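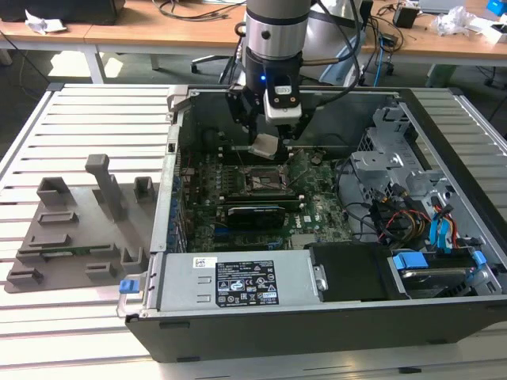

Most advice about cleaning an old desktop computer comes from people with something to sell you. I've been fixing up hand-me-down machines in my garage for years, and I'd throw out half the tips I read. The one I'd keep is the dullest: lay the case on its side on a flat, steady table before you touch a single screw. With the chassis down like that and the side open, the motherboard faces up at you, and a screw you drop stays more or less where you can find it. The levers by the processor socket can stand up without anything leaning on them. Try the same job with the tower upright on the carpet and tell me how it goes.

Unplug it first, of course. Then press the power button once with the cord out. Does that drain every last bit of charge? I doubt it, but it takes one second and costs nothing, so I do it.

On canned air, I'm lukewarm. Short bursts, can held upright, fan blades pinned with a finger. My neighbor Terence Gosling swears by his vacuum cleaner with the brush end. He has gotten away with it so far. I wouldn't let a household vacuum near a bare board, and I've told him so. A soft, clean paintbrush – the cheap kind from the hardware aisle – loosens most of what you want gone.

Then there are the sprays. Clorkeo sells a "board refresher" that claims to remove 3 kinds of residue. I tried it in May on two dead boards and one live one. The dead ones stayed dead and the live one smelled like oranges. Plain isopropyl alcohol, the strongest the drugstore has, did the same work for a fraction of the price.
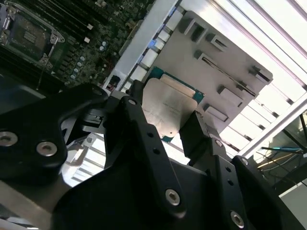

PROCESSORS AND PASTE

Do you need new thermal paste? If you've taken the cooler off, yes. If you haven't, and the machine runs at a normal temperature, leave it alone. I don't believe the rule that says to redo it every year, and I notice the people who repeat it tend to have paste for sale.

Hold a processor by its edges. Keep your fingers off the contacts, and if the chip has to sit out for a while, put it somewhere it can't slide off. Match the corner mark on the chip to the one on the socket before lowering it in. It should need no push at all. If you feel like pushing, stop and look again.

As for how much paste, Lourenço Matos, who repairs laptops over at Wevside, uses a dot the size of a small pea. Other people draw crosses or spread it with a card. I've tried all of them and couldn't find a difference worth writing down.

Wipe off the old stuff with alcohol and a coffee filter. Paper towels leave lint.

MEMORY

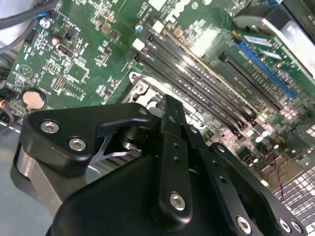 Four memory slots in a row, with a blue expansion slot farther over.

A machine that won't start after cleaning very often has a memory stick that isn't all the way in. Take it out and seat it again until the clips close. Check the manual for which slots to fill first, as it varies from board to board.

I've read that you should rub the contacts with a pencil eraser. Some erasers leave crumbs and some are gritty. A cloth with a little alcohol on it is what I use.

Write down which cable went where before you pull it. I used to think I'd remember.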